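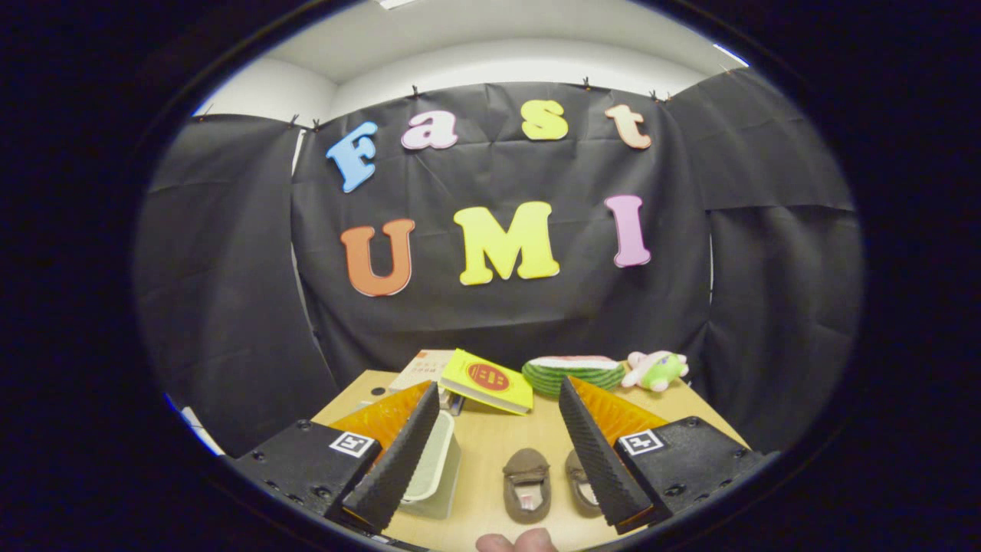 Ecaterina Cârstea wrote back to me last night and says the residents should pick the story themselves, even if it takes three sessions of people talking over each other. So that's one vote against my plan, lol. Let me back up for everyone who missed my January post.

I run a small puppet group in Flalville and we got a grant (2,000 dollars, which for us is huge!) to do ten weeks of shadow and rod puppetry at a senior living place called Sedavlow House. Most of the folks are in their late seventies and up, a few with early memory loss, a couple with hands that don't close all the way. At the end there's meant to be a short show for families. My plan was to walk in with a finished script – a folk tale, twelve minutes, easy parts – and spend the ten weeks on making and rehearsing. Ecaterina thinks that's me putting on my show with their hands. Ouch. What have you all done?

– rodandstring

marmaladehat
She's right and I say that with love. I did two rounds of this at an adult day program and the scripted one was a slog. Half the group couldn't hold on to the order of things from one week to the next and they knew they couldn't, and you could see them getting embarrassed. Second round we had no script at all. We made the puppets first, then asked each puppet where it was from and what it was mad about. One gentleman's puppet was mad about a parking ticket. That became the play.

oldbox_theatre
Going to disagree. I've been doing this a long time and "let them devise it" sounds lovely in the grant application, then week seven comes along and you have forty ideas and no show, and the people who like to talk have taken over. Quiet people do well with a part. You hand someone the moon and say you come up when the music starts, and they have a job and they're proud of it. My mother was in a care home and she hated being asked how things made her feel. She would have loved being the moon.

marmaladehat
OK but you can still have a moon! I'm not saying no structure. I'm saying don't write the lines.

tessa_knots
Can I be annoying and ask about the hands thing, because it matters more than the script to me. Rod puppets are hard on arthritis. We switched to big foam pipe insulation slipped over the rods, cut to about the width of a palm, and it made a world of difference. Also let people rest their elbows on the table and bring the playboard down to match. If you have anyone in a wheelchair, measure with the chair there, don't guess. I guessed and we had to saw the legs off a stage the night before.

rodandstring
tessa, that's gold, thank you. I have dowels right now and I was worried they were too skinny. How heavy are your heads? Mine are papier-mâché over a ball and the biggest came in at 110 grams, which felt like nothing to me, but I'm not eighty-four.

tessa_knots
110 is fine for five minutes. Hold it over your head for a whole scene and come back and tell me it's nothing, ha. I'd aim for 40 if you can, so foam carved down, or just felt stuffed with fiberfill. For shadow puppets it hardly matters, card weighs nothing. You could put the folks with sore shoulders on shadows.

quietcue
Long-time reader, I almost never post. I'm an activities assistant and I've been on the other end of these visits. Two things from our side of the building. One, please ask what time of day works, don't just take the slot you're offered. We had a wonderful dance teacher who came at 4 p.m. and it was the worst hour for everyone with memory loss, and she went home thinking they didn't like her. 10:30 in the morning is so much better. Two, leave something behind between visits. A puppet in a resident's room gets talked to, shown to the aides, shown to the daughter. One of ours was named Gretel and she had her own seat at lunch for most of a winter.

oldbox_theatre
See, I never let puppets leave the room. They come back with gravy on them or they don't come back.

quietcue
Ours came back with gravy on her. We liked her better.

marmaladehat
I'm on team gravy.

b_fennimore
What's the budget looking like? I ask because my group's first residency, we blew 800 on a lighting kit we used once. A clip lamp and a bedsheet did the same thing. If I had it to do over I'd put that money into paying a second facilitator. You can't be helping somebody thread a needle and also be listening to the person telling you about their wedding, and the wedding is the good part.

rodandstring
Right now it's 800 for my time, 40 a week for materials, and the rest is split between printing, gas and the family show. No second person in there at all. I figured the staff would help?

quietcue
Some will and some days there won't be anybody free. Please don't build the plan on us. I wish I could say different.

b_fennimore
Yep, what quietcue said. Even a theater student for half the sessions. Drop the printing, let the residents draw the program on plain paper and copy it in the front office.

dolores_in_the_wings
Something I haven't seen come up yet – do you need the family show? We dropped ours. It turned every session from the middle on into rehearsal, and people started asking if they were good enough. We did an open afternoon where families came and sat at the tables and made a puppet alongside their person. Some of it turned into little scenes and some of it didn't. I had grandkids in there who hadn't known what to say on a visit in years, talking through a sock.

oldbox_theatre
I can't get behind that. A show gives it a shape. People dress up. My groups talk about the performance for months afterwards, and they'd have been let down by an open table. These are grown adults and some of them want applause, and why shouldn't they get it?

dolores_in_the_wings
Fair, and some of ours did grumble. One lady told me she'd had her hair set for nothing. Maybe ask them in week three, once they know what they're in for?

marmaladehat
Ask them! Yes. That's really Ecaterina's point too, isn't it.

oldbox_theatre
Fine. Ask them. But have a tale in your back pocket, because somebody is going to say "you choose, dear" and the whole table will nod.

rodandstring
OK, I've read all this twice and I'm going to try a mix. Puppets first, no script, and a very loose tale in my bag (thanks oldbox). Foam grips on everything, shadows for the sore shoulders. I called Mrs. Visser at the front desk and she moved us to 10:30 without blinking, so I could have just asked for that in the first place. The show question goes to the group in week three. Still stuck on the second facilitator, I'd have to rework the numbers and check with the grant people that I'm allowed to move money around. Has anyone done that partway in? Did you write to them first or just put it in the final report?

b_fennimore
Write first. Short email, one paragraph, what you're moving and why. Mine said yes the same afternoon.

tessa_knots
And get the bigger size of pipe insulation, the small one splits when you push it on. Post an update when you've had the first session!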